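Penrose Tool Library: what changes in December

The tool library on Penrose Street moves to winter hours at the start of December. The desk will be open from 10 a.m. until 4 p.m., and the evening opening stops until March. Returns can still be left in the drop box by the side door after hours, but please keep anything with a blade or a cord out of it. Those have to be handed over at the desk so they can be checked in properly.

Membership stands at 1065 households, up from last winter, and most of the growth has come from the apartment buildings on the Kita side of the bridge. Many of those members borrow one thing, use it over a weekend and bring it back clean, and we are grateful. The items asked for most often this fall were the carpet cleaner, the long ladder and the tile cutter. The carpet cleaner has a waiting list that runs into January. If you are on it and no longer need the machine, send a note to the desk so the next person can have it.

Loan periods stay the same for small hand tools. For power tools the limit goes down to four days from December on. We tried seven days over the summer and ended up with too many people waiting for a sander that was sitting in somebody's garage. You can renew once, by phone or at the desk, as long as there is no hold on the item. 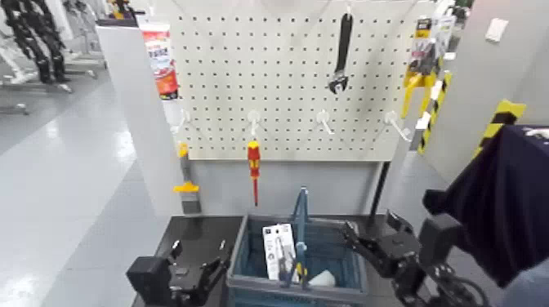 Can I borrow a tool for a neighbor who isn't a member?

Only if you sign for it yourself and take responsibility for getting it back. The loan goes on your card, and so does any late fee. A neighbor who expects to borrow more than once should sign up; it takes a few minutes and a proof of address.

Late fees have been a sore point, so a word on those. We sent out 36 reminders last month, and 23 of them were for items more than a week overdue. The fee is still one dollar a day for hand tools and three for power tools. It stops adding up once it reaches the replacement cost. If you have lost or broken something, tell us early. Ordinary wear is not charged, and a dull blade or a worn belt counts as ordinary wear.

Sharpening will be handled by Cindach this winter. Chisels, plane irons, garden shears and kitchen knives can be left at the desk with your name on a tag, and they go out once a week. Members pay the shop's price with nothing added. Saw blades are not included, and neither are serrated knives. Allow ten days in December, as the shop closes for part of the holidays.

We are also looking for donations, though a shorter list than usual. Clamps, socket sets and working cordless drills with a charger are all welcome. We have no room for lawn mowers, paint, old table saws or anything gas powered. The Tretutitz recycling yard takes most of those, and its gate staff can tell you where each thing goes.

The basic home repair class comes back in January at 6:30 p.m. and covers leaky faucets, sticking doors and patching drywall. Places are free for members and ten dollars for everyone else. Sign up at the desk. There is no online form this time, and the class fills up quickly.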